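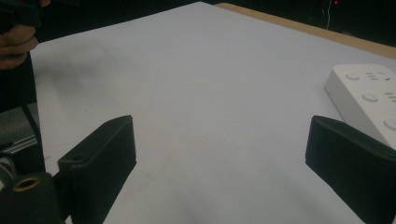
Nistton Field Names, README

List of field names for the parish of Nistton, typed up from the old tithe book plus what people told Nerys Morgan over two years of knocking on doors. 543 names so far. One row per name, plain CSV, opens in anything. Spellings kept as written, even the daft ones. The big map gets traced by hand first, on a large sheet of white paper spread over a table, then the names go into the file. Tracings not included, to big to scan.

Columns
name - as in the source
alt - other spellings, split by semicolons
source - book, map or spoken
use - meadow, arable, wood, blank if unknown
note - anything else

Known problems
- Sillosach Farm has 3 fields all called Long Piece. Not a mistake, leave them.
- Kun Lane names are spoken only. Treat with care.
- Acreages missing for the east side, page torn.
- Some notes still in Nerys's shorthand. Indira Nadar is working through them, should be done by June.

Typing evenings
Bring your own laptop and charger. Table has a white power strip on it, four sockets, so share please. 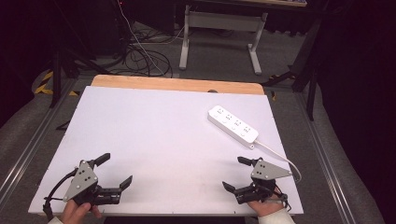

Changes
May 6, 2018 - added Osari Wood, fixed dupliate rows, alt column now filled for most of the meadows.

Reuse
Free to use, say where you got it. Corrections to Indira, with the row name and your source.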